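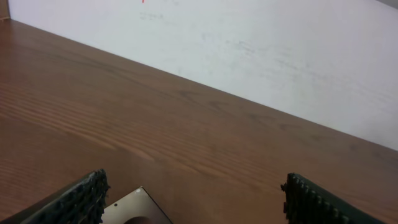

Berrada Root Touch-Up Kit: my review after a whole winter of using it

I have very dark hair and a very pale scalp, so when my roots come through they really come through. For years I just booked in at the salon in Rarncombe every few weeks and tried not to look at the bill. Then they put their prices up (again!) and a woman in the queue at the chemist's told me she'd been doing her own with the Berrada kit. Her hair looked lovely, so home I went with a box of the dark brown.

You get a tube of colour, a bottle of developer, a little tub, a brush, gloves and a sachet of conditioner. The brush is the best bit. It's narrow and quite stiff, so you can get right into the parting without slapping colour all over your forehead. The gloves are enormous and I swapped them for my own straight away.

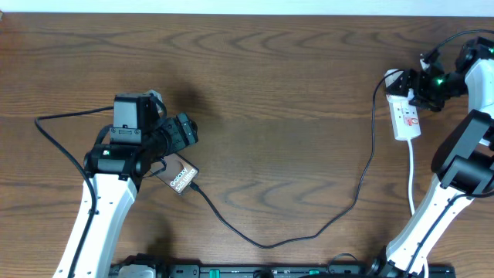
Mixing is easy enough, though the cream is thicker than I'm used to and takes a good stir. I do the parting first, then the temples, then whatever I can reach at the back with a hand mirror and a lot of muttering. The leaflet says to leave it on for 9 minutes at the temples and longer elsewhere, but my temples are stubborn and need the full time. There's a smell, but it's milder than the Cornotis one I used to buy, which made my eyes stream.

The first time, it came out a shade too dark and a bit flat. I nearly gave up on it! Second time round I bought the medium brown and it was spot on, with a bit of warmth in it when the sun's out. It lasts me roughly four weeks before I start reaching for a headband.
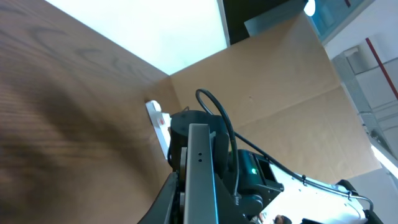

Now the grumbles. The tub is tiny, and if your hair is thick you'll be mixing in two goes. The conditioner sachet is mean as well, barely enough for shoulder-length hair, and you can't buy it separately. It also stains towels like nobody's business, so use an old one. And please do the patch test, even if you've coloured your hair for years. I do mine behind the ear a couple of days before.

I pay £7 a box at Clodgate, the big chemist by the bus station, and I've seen it dearer online once you add postage. I'd give it four stars out of five. I've still got half a tube in the cupboard from December, but the leaflet says not to keep it once it's opened, so that had better go in the bin.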